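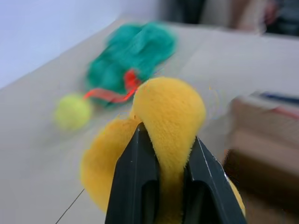
Teaching a robot to pick something up starts with your own hands, and at the Grurnov workshop you find out fast how much those hands have been keeping from you. I had been at the controls for maybe a minute when I realized I couldn't say how hard I normally hold a thing. I just hold it! Through the remote rig you have to decide. A plush toy is a wonderful first lesson because it forgives you. Close the two black fingers on that fuzzy yellow fabric and it squeezes down to a narrow neck between them, with the rest puffing out on either side, and nothing breaks. You let go, you try again a little softer, and the machine keeps a record of all of it.

That record is the whole point. Nobody at Grurnov writes a line of code that says "toy" or "squeeze." A person does the job through the robot, over and over, and a learning program called Fluvach studies what the cameras saw and how the arms moved. After enough turns it tries the job alone. The room's current goal is tidying a table, the kind of chore any eight-year-old can do and most eight-year-olds won't, and when I visited in September 2018 the count on the whiteboard stood at 1715 demonstrations.

I got to add to it, which made me happier than it probably should have.

The controls are a pair of handles on light metal arms that the team calls the Shojaei. Move your left hand and the robot's left arm moves. Pinch, and the gripper pinches. There is a tiny delay, and for the first few tries you chase it, waving past the thing you want and coming back. Then something settles. I stopped looking at the handles and started looking at the table, and from then on I was just reaching for stuff, with longer arms than usual.

The other way to teach is older and more physical. You switch the motors to a loose setting, take hold of the arm itself and walk it through the motion, like guiding a kid's hand through the letter S. It feels great. The arm is heavy but floats along with you, and you can sense right away when a joint is running out of room. The trouble comes with jobs that need both arms, as your own body ends up in the way of the cameras. For those, everyone goes back to the handles. 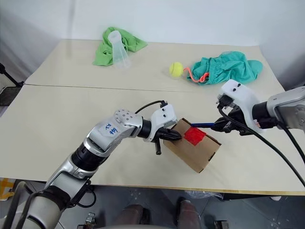
Both arms on one job: the left gripper has hold of a small cardboard box while the right brings in a thin blue rod.

Two-armed work is where it gets really fun, and really hard. Each arm has to know what the other one is up to. Pull a little too much on the left and the right loses its place. I tried a box like that one and pushed it clean out of my own grip, twice, and was told very kindly to leave those turns in. A fumble followed by a recovery is worth keeping, it seems, as the robot is going to fumble too and it had better have seen somebody sort it out.

The props are things you might find under a couch. A tennis ball, a bunched-up piece of cloth, a clear plastic flask. Cloth is the one everybody groans about, for it never lands the same way and there is no right place to grab it. The flask is trouble of another kind, being see-through. I went straight for the cloth, naturally, and came up with a corner of it on my third try and may have cheered out loud.

A session runs up to 900 seconds, and by the end of mine my shoulders were done. You wouldn't expect it, sitting in a chair. But you hold your arms out the whole time and concentrate like you're threading a needle, and the regulars take a real break between turns. They also swap people often, so that Fluvach doesn't pick up one person's habits. Left-handers are very popular.

Before I left they let the robot have a go by itself. It drifted over a soft toy, paused, dipped, and closed its fingers with a small extra wiggle at the end. I do that wiggle. So does half the room, apparently, and now the robot does too.

Grurnov plans to move on to a bigger set of chores in December, under the name Stukusus, with shelves and drawers added to the table. I've already asked if they need more hands.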